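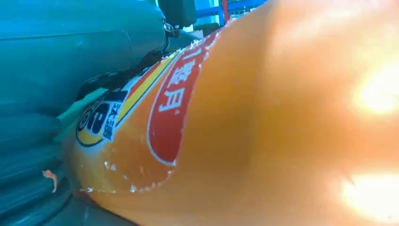
Besura Under-Sink Storage Rack: Product Review
Closdale Housing Advice Service, Friday, February 5, 2021

The Besura is a two-tier rack for the cupboard beneath a kitchen sink. It is made by Plurwood and was supplied to this service by Dhanial, the distributor, in November. The service paid the full price and received no discount. One rack was fitted in the kitchen of the Closdale office and has remained in daily use.

Assembly requires a cross-head screwdriver, which is not supplied. The instructions are clear, although the drawing for step 6 shows the side rails the wrong way round. Readers should follow the written text at that point. The upper tier may be set at any of 6 heights and can be divided to pass either side of the waste pipe.
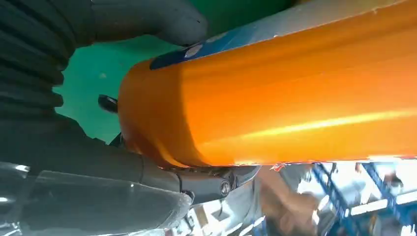 The lower tier slides forward on runners and carries bottles of cleaning fluid without sagging. It does not lock when fully extended, and heavier items should be kept towards the back. The upper tier is fixed. It is too shallow for tall containers and is better suited to cloths, sponges and dishwasher tablets.

The coating has not chipped, but a little rust has formed around 2 of the screws. Dhanial sent replacements on request and made no charge for postage. Tenants should note that the rack is screwed to the cupboard floor, and that a landlord's consent may be needed before it is fitted.

The service considers the Besura suitable for cupboards at least 80 cm wide. In narrower units the divided tier cannot be used as intended, and a plain shelf would serve as well. Enquiries about this review should quote reference 1249.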